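How Does a Robot Know Where to Put Its Hand?

When you pick up a pencil, you don't think much about it. Your eyes find the pencil and your hand goes there. A robot needs software to do the same job, and the work is split into steps.

The first step is called perception. A camera takes a picture, but to a computer a picture is only a long list of numbers. The software looks for patterns in those numbers. It might decide that one patch is a tube and another patch is a box. The program we use at Sustgate is called Trekix, and it learned from 3,225 pictures.

The next step is planning. The software picks a path for the arm, a little like drawing a line through a maze. The path has to go over the edge of a bin and must not bump the other arm. Trekix may try 47 paths before it picks one.

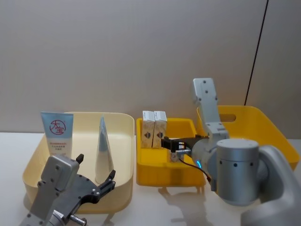

The last step is control. Motors turn the joints, and sensors report back how far each joint has moved. If the arm is a tiny bit off, the software fixes it right away -- many times every second.

Shiny things are hard for robots. Light bounces off them, so they look different from each side. In January we added 938 new pictures of shiny packets to help with this.

Try it yourself: close one eye and touch the cap of a pen. Was it harder?

Last updated: 3/4/24

Contact Sustgate | © Sustgate | Back to top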